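Well, we finally got the Betancur game on the table, and I've been grinning all evening! For anyone new, this is the made-up ancient campaign Morfudd Lewis and I have been fighting since October, with her Satus hill tribes against my Drurkivmont phalanx. She was one win up, so I wanted this one badly.

I had 8 pike blocks in the center and my heavy cavalry on the right, which looked lovely until I saw where she'd put her light horse (all of it on my left, naturally, where I had one sad unit of slingers). We rolled for the river and it came up fordable, so there went my plan to hide behind it. I sent the pikes straight forward and hoped.

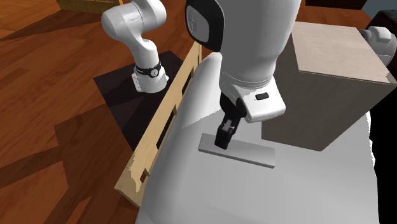

Robot with its two-finger gripper down at a flat gray plate.

By turn four the middle was a mess. My front blocks pushed her spearmen back nearly to their camp, and then her chieftain charged in and I threw three ones in a row. Three! The slingers, bless them, held the left for two whole turns before running off the board. What saved me was the cavalry, which I'd half forgotten. They came around behind the hill and hit her archers in the flank, and after that her morale just went.

Final score was 20 to 19, so I can't brag much. Morfudd thinks the pursuit rule is too generous and she may be right, I'd like to try it with a shorter move next time. We still have to fight over the town of Prandus, and I've got up to 40 javelin men to paint before then. Half of them don't even have shields glued on yet.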